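Planner finds a grasp for opaque blocks but fails on the clear items and the eyeglasses
Posted in: Simulation and Planning
Tags: perception, depth, collision-scene, grasp-planning

Hi everyone, I've been reading this forum since March and you've all been so kind to beginners that I finally worked up the nerve to post. I'm putting together a tabletop pick-and-place setup in simulation, with Zovent doing the motion planning and Plukano turning the depth data into a collision scene. The brown blocks and the white cube behave beautifully. I ran 236 trials on those and only a handful came back with no plan, which made me very happy (my dog got a walk out of it).

Then I added the rest of the objects, and things went downhill.
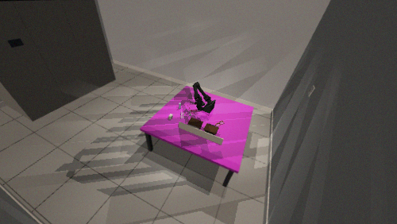
With the see-through pieces, Plukano either leaves them out of the collision scene completely or gives me a thin scatter of points on the table plane, and Zovent then happily plans straight through them. Out of 96 trials with the clear items as targets I got 73 "no valid grasp" messages. The eyeglasses are nearly as bad, and I'd really love to get those working! I've tried a smaller voxel size and a longer planning timeout, and neither one changed much. Is this a planner setting I've missed, or is the trouble further upstream? Thank you so much for reading all this.
- tidepool_ana

3 replies

mossy_gearbox
Welcome, and please don't be shy about posting! I'd leave the planner alone for now. It can only avoid what it's been told about, and from what you describe the objects are already gone by the time Zovent gets the scene. Save one collision scene to disk and open it next to the color view from the wrist camera. I keep both panes up whenever I'm debugging, and it has saved me more evenings than I can count.

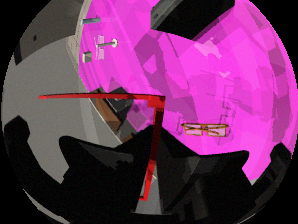
Wrist view, with the eyeglasses at lower right and the red L-shaped object in front of the gripper.

Two things I'd check with a view like that. First, make sure the gripper's own shape is being filtered out of the depth data, because it takes up a lot of the lower part of the picture and a loose self-filter can swallow anything close to it. In Plukano that's the padding value, and the one in the starter config is very generous. Second, anything thin, like a glasses frame, gets wiped out by the outlier filter long before voxel size matters. Turn that filter off for one run and see whether the frame comes back.

For the clear objects, you're in simulation, so you already know where everything is! Feed the true poses into the collision scene first. If Zovent then finds grasps, you know it's perception, and you can work on a mask-based pose estimator afterward with an easy mind. I went through all this on my Proltenis project and wish I'd done it in that order.

quietlathe
Same problem here, I just raised the sampling count to 436 and it went away. Maybe try that?

rosser_user_too
I think the sampling count helps when the object is in the scene and the grasp is awkward, so it may do something for the glasses, but it won't bring back a bottle the planner has never heard of. I'm on Rosser and we have the same split between the two stages. One small addition to mossy's very good answer: log the object list at the moment of the plan request, and not at startup. Mine was going stale after the first pick and I chased it for most of a weekend.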